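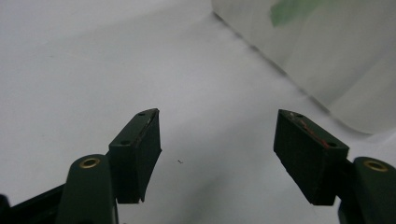

Pads open over the bench, brass-colored rings at the bottom, red streak on the right pad.

Hand gripper pads: when do you swap them?

flulport_dan
2021-05-11
Hi everybody, long-time reader and not much of a poster, so bear with me. I look after the hand-held gripper on our small parts bench, the one with the dark green mounts and the black slab pads, two holes in each pad. My question is about wear. The left pad has a thin, worn, grayish strip along its outer rim, and the right one has picked up a reddish-orange streak along the top edge, running from near the outer hole toward the inner one. It still closes and it still picks, but over the last 200 cycles I've had four parts slip, and before that I hadn't had a slip in weeks. Would you change the pads now or clean them up and carry on? I have one spare pair in the drawer and I'm a bit stingy with it.

ostrowski_bench
Welcome, Dan! Lovely to see another one of these being looked after properly. I'd change them, and I'd change them as a pair even if only one looks tired to you. We did one side at a time for a whole winter and spent most of it chasing a closing position that kept drifting off center – very frustrating, and all of it our own doing. Back the screws off evenly, wipe the seat on the mount, snug the outer screw first and then the inner, and close the fingers gently on a flat gauge before you tighten the rest of the way.

Marguerite K
I'm going to disagree, kindly I hope! A gray rim on the outside of the pad isn't where the part touches. What matters is the inner face, and you can't judge that from above. Lay a straightedge across it and hold it up to a lamp. If you don't see light, I'd leave those pads on and look at the bushings. Ours had a little play in the brass ones and we went through two sets of perfectly good pads before anyone thought to wiggle a finger.

ostrowski_bench
Fair enough on the straightedge, I should have said that first. I still think four slips in 200 is plenty of reason to open the drawer. Pads are cheap compared with an afternoon.

Jin-sol Cho
Hello Dan! We run the same style of hand unit at Utton and I keep the log for it, so I can give you our numbers for whatever they're worth. We check the faces every 800 cycles and replace when the straightedge shows a gap. The shortest-lived pair we ever had went 167, and that turned out to be a screw bottoming in the hole, so the pad was rocking the whole time (I felt very silly). On the red streak, try a cloth with a little alcohol before you decide anything. If it wipes off, it's rubbed off of something you've been handling, and if it stays, run a fingernail over it and see if there's a groove. And wipe the bench while you have the cloth out, I can see a speck of something between the pads, and a bit of fiber on the face is enough to lose a slick part.

corgate_pete
Seconding the screws. I'd also put a paint mark across each one and the pad so you can tell at a glance if it's moved.

flulport_dan
Thank you all, this is so much more than I expected. The streak came mostly off with alcohol and there's no groove. The straightedge shows a sliver of light on the left pad near the tip and none on the right, so I suppose you were both a little bit right! I wiggled the fingers and can't feel any play in the bushings. New pair goes on tomorrow morning, both sides, paint marks and all.

Marguerite K
Keep the old right one, though. I mean it, it's a good pad.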